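3.2 Site selection and sampling of tabletops

The survey covered shared dining and meeting rooms in four districts: Leltuvside, Tredport, Heywood and Wenham. Rooms were included if the table was fixed in place for the whole of the study period and if the surface was bare wood or wood with a clear finish. Painted, tiled and glass surfaces were left out, as their gloss values fall outside the range of the meter. Sampling began in April and closed on 5th June, and yielded 399 usable readings after the exclusions given in Section 3.1.

Table shape was recorded in two classes, round and rectangular. Oval tables were placed in the round class when the long axis was less than twice the short axis. This rule affected few cases and does not change the results reported in Section 4. 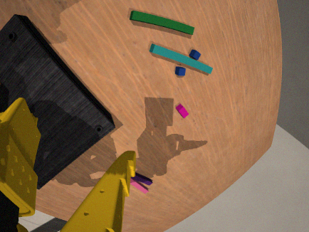

Figure 2. Round wooden tabletop with a light orange-tan finish and fine curved grain.

Glare was measured at seated eye height and at standing eye height, with the meter aimed at the center of the table. Curved edges posed a problem for the edge readings. On a rectangular table the meter can be moved along a straight rail, and the distance to the edge stays constant. On a round table the same rail gives a distance that changes along its length, so the readings were taken at fixed angles instead and then averaged. The two methods were compared on a subset of 56 tables, and the difference was smaller than the repeat error of the meter.

Grain direction was noted relative to the nearest window. Where the grain ran toward the window, reflected light formed a narrow band on the surface. Where it ran across, the band was wider and less bright. Curved grain could not be given a single direction and was coded as mixed. Mixed cases were kept in the main model but dropped from the test of grain effects.

Finish color was matched by eye against a printed chart under the room's own lighting. Two raters worked apart from each other and settled differences by a second reading. Agreement was lowest for the light orange and light brown steps of the chart, which sit close together and shift under warm lamps. These steps were merged before analysis. Readings from Wenham were taken with the blinds closed for up to 2 hours before each session, and a site term was added to the model to allow for this.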